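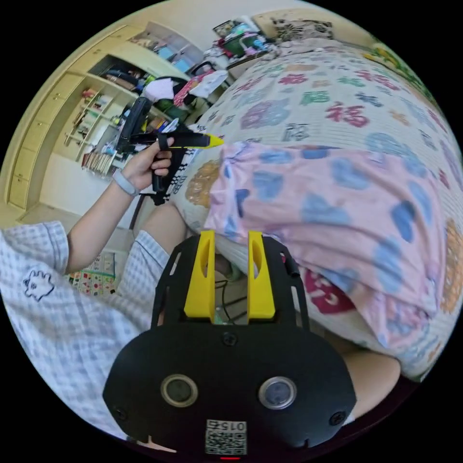

Kenddale Clothing Terms is a reference table of the words used to describe woven and knitted patterns on everyday garments. It is maintained by the Drotunance Textile Library for use in museum catalogs, thrift store inventories and lost property registers. Each record joins one pattern term to its accepted spellings, its regional variants and a short rule for use. The light blue-and-white shirt at the left of the picture is entered under plaid, with the lighter color modifier placed before the color pair. Catalogers who were trained on older lists may be used to writing "check" for the same cloth. That word is kept in the table as a variant and should not be used as a main heading for patterns with crossing bands of uneven width.

Version and date
Version 3, released 2 January 2026. It replaces all earlier versions. The next review is planned for September.

Contents
terms.csv: the main table, 561 records
variants.csv: spellings and regional forms, linked to the main table by term_id
colors.csv: 51 color names and the modifiers allowed with each
retired.csv: 73 headings no longer in use, each with the heading that replaced it
notes.txt: decisions made during the last review

Fields in terms.csv
term_id: a permanent number. Numbers are never used again after a term is retired.
heading: the preferred term, in lower case, singular.
group: stripe, check, dot, floral, figured, plain or mixed.
scope: a sentence stating what the term covers.
see_also: related headings, separated by semicolons.
source: the collection in which the term was first recorded.
status: current or under review.

Sources
The first list was drawn from the card index of the Horkel Costume Collection, which supplied 383 of the current headings. The remainder came from the Waaka sample books and from requests sent in by registered users. The cards were typed over a long period by different hands, and the same cloth was often given more than one name. Where the cards disagreed, the name in most frequent use was kept and the others were moved to variants.csv.

Rules for color
Write two colors with a hyphen and the word "and" between them. Name the ground color last if it can be told apart; if it cannot, follow the order in colors.csv. Shade modifiers are limited to light, dark, bright and pale. Trade names for colors are not accepted, even where a label on the garment gives one. These should be copied into the label field of the user's own catalog.

Known limits
The table describes patterns as they look on the face of the cloth. It does not record fiber, weight, weave structure or method of printing. Coverage of shirting and dress fabric is good. Coverage of upholstery is poor, and headings for lace are under review. Tartan is treated as a see_also entry under plaid, and no attempt is made to list named setts. Several floral headings overlap, in particular sprig and scattered flower, and users should expect these to be merged.

Quality checks
Every heading was read by two catalogers working separately. Differences were settled at the review meeting and are listed in notes.txt. Files are saved as UTF-8 with a header row. Empty fields are left blank.

Permitted use
The table may be copied and adapted with credit to the Drotunance Textile Library. Adapted versions must carry a different title and must not reuse existing term_id numbers for new headings.

Corrections
Send corrections to the library's catalog desk. State the term_id, the present wording and the wording proposed.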